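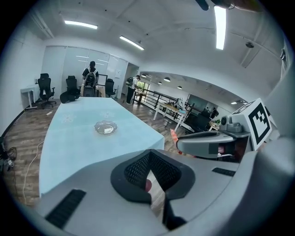 **Ticket:** width loss between left and right tool after re-zero
**Project:** Olleck (two-hand table tasks)
**Opened by:** Eamon Corrigan
**Status:** open, workaround in place

**Problem**

When we replay the demonstrations from the hand-held grippers, the right finger opening is too small compared with the left one. The policy trained on this data closes too early on the glass dish. It does well with objects that have a simple edge, so at first I was thinking the problem is in the images and the transparent glass. I don't believe this anymore, see below.

**What I checked**

1. Time offset between the two cameras. I measured it again with the blinking light method. It is stable through the session, so I leave it as it is.

2. Marker detection. The square marker on the tool is found in almost all frames. It is lost mostly when the ceiling tubes reflect on the white part. I lowered the exposure by one step and the losses became short enough for interpolation. The opening error did not change.

3. Zero position. Our script takes the smallest marker distance in the calibration clip and calls it "closed". In the right clip from April there are 2 frames with a wrong detection, and the distance there is much smaller than in all others. The script takes exactly these frames as zero. I think this is the cause.

4. Tracking. The map of the room was rebuilt with the pale blue tablecloth on the table. Trajectories look smooth, also when a person walks in the back. Not related.

**Workaround**

I replaced the minimum with the 2nd percentile, and added a check that stops the script if the two values are far from each other. Then I processed the full set again: 2,738 episodes, of which 24 are now rejected by the check. I looked at the rejected ones by hand. In most of them the calibration clip was too short, and the person did not close the fingers completely.

**Result**

Left and right opening now agree on the replay. Training on the new set is started on the Cemudwood machine, but it is not finished, so I can't say yet if the early closing on the dish is gone.

**Still open**

- Thomas branch has its own copy of the calibration script. It needs the same change before somebody merges.
- The old processed files are still in the Flanside folder. Please do not use them for new training. I will delete them when the run is compared.
- Should we repeat the calibration for the rejected episodes, or drop them? I prefer to drop them, but I would like a second opinion.

Eamon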